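Werkstattbuch Priduvden, November
Arbeitsplatz mit Marmormuster, Glasbecher, Blauwände

Eintrag beginnt 9:40. Anwesend: Anayeli Bautista, ich. Emese Vida ab Mittag.

Offen vom letzten Mal: Reinigung der Tischfläche, Verhalten des Glasbechers auf dem gemusterten Untergrund, Farbe der Seitenwände. Die Bestellnummer für das Muster ist 1646, auf dem Lieferschein von Stöcker stand sie ohne Zusatz. Ich trage sie hier ein, weil der Lieferschein schon einmal weg war.

Tischfläche: Grund weiß bis blass salbeigrün, dazu graugrüne Flecken, darin dünne senfgelbe Adern. Das Muster ist unregelmäßig genug, dass man beim Hinsehen keine Wiederholung sucht. Nachteil: Krümel und Spritzer verschwinden darin. Hellbraune Krümel sieht man auf den weißen Flecken sofort, auf den graugrünen erst, wenn man mit der Hand darüberfährt. Anayeli hat deshalb vorgeschlagen, nach jedem Durchgang die ganze Fläche zu wischen und nicht mehr nach Augenmaß. Machen wir ab jetzt so.

Wischen: Lappen feucht, ohne Mittel, danach trocken nach. Mit dem Reiniger von Prisness blieb ein Film, der bei schrägem Licht streifig aussah. Ob das am Mittel liegt oder an zu viel Mittel, ist nicht geprüft. Flasche steht wieder im Schrank, bleibt vorerst dort. Die Adern haben sich beim Wischen nicht verändert, auch nicht an der Stelle, an der ich länger gerieben habe.

Wände: drei Seiten, kräftiges Blau. Die Farbe bleibt. Emese wollte sie grau, um die Reflexe im Glas zu dämpfen. Am Vormittag ein graues Blatt probehalber links eingestellt und wieder herausgenommen: Der Reflex am Becher wurde schwächer, dafür war der Rand vor dem Grau schlechter zu erkennen. Blau ist für Klarglas die bessere Wahl, solange die Deckenleuchte an bleibt. Bei ausgeschalteter Leuchte nicht verglichen.

Becher: Klarglas, dicker durchsichtiger Boden, Henkel aus Glas. Leergewicht 189 g, zweimal gewogen, gleicher Wert. Er steht in der Tischmitte, Henkel nach links. 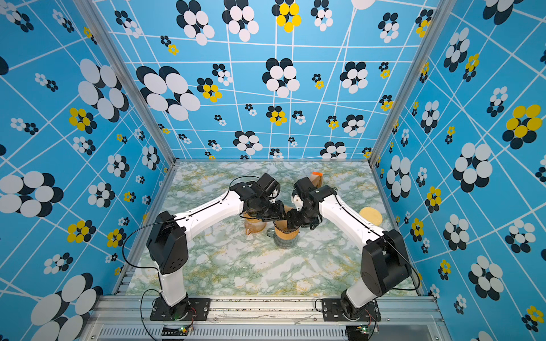
Zum Stand des Bechers: Auf der gewischten und getrockneten Fläche rutscht er nicht, wenn man ihn am Henkel leicht anstößt. Auf der noch feuchten Fläche wandert er ein kleines Stück und bleibt dann hängen. Gemessen habe ich den Weg nicht, es ging nur um ja oder nein. Konsequenz: nach dem Wischen 5 Minuten warten, auch wenn die Fläche trocken aussieht.

Der dicke Boden macht die Sache mit der Farbe schwieriger als erwartet. Durch das Glas wird das Muster verzerrt, und je nach Blickrichtung liegt eine gelbe Ader scheinbar im Becher. Von schräg oben war das heute zweimal Anlass für die Frage, ob unten noch etwas klebt. Beide Male war es der Untergrund. Wer die Sauberkeit prüft, hebt den Becher bitte an und hält ihn gegen eine der blauen Wände. Dort sieht man Schlieren und Reste ohne Raten.

Spülen: warm, weiche Bürste, kein Scheuerschwamm. Am oberen Rand mit dem Finger nachprüfen, da bleibt am ehesten etwas sitzen. Innen am Henkelansatz ebenfalls, die Bürste kommt schlecht in die Kante. Anayeli trocknet mit dem fusselfreien Tuch, ich mit Papier. Papier hinterlässt Fasern, also Tuch.

12:15, Emese da. Kurze Besprechung am Tisch. Sie hält das Marmormuster für zu unruhig und möchte einen einfarbigen Belag danebenlegen. Einverstanden, aber nacheinander. Wenn Belag und Wandfarbe gleichzeitig wechseln, wissen wir hinterher nicht, woran ein Unterschied liegt. Reihenfolge: erst Belag bei blauen Wänden, dann gegebenenfalls die Wände. Sie fragt bei Wunby nach einem Muster in hellem Grau, matt.

Zur Form der Fläche: Sie ist vorn breiter als hinten. Beim Zuschnitt eines zweiten Belags also nicht einfach ein Rechteck nehmen. Schablone aus Packpapier anfertigen, Vorderkante und Hinterkante getrennt abnehmen, die Schrägen einzeln übertragen. Ich traue der alten Skizze nicht, auf ihr fehlt die Angabe, ob innen oder außen an der Wand gemessen wurde.

Ersatzbecher: 2 Stück im Regal, gleiche Ausführung laut Karton. Noch nicht gewogen. Vor Gebrauch wiegen und den Wert mit Filzstift auf den Karton schreiben, auf keinen Fall auf den Becher. Der Stift geht vom Glas zwar ab, aber nur mit Alkohol, und der steht drüben.

Nachtrag 15:30: Streifen vom Reiniger sind nach dem dritten Wischen mit klarem Wasser fort. Spricht für zu hohe Dosierung. Wer Lust hat, kann es an einem Reststück mit der halben Menge probieren, nicht auf dem Tisch.

Offen:
Schablone für den zweiten Belag (ich)
Anfrage Wunby, grau matt (Emese)
Ersatzbecher wiegen (Anayeli)
Vergleich bei ausgeschalteter Deckenleuchte
Fusselfreie Tücher nachbestellen, Packung ist angebrochen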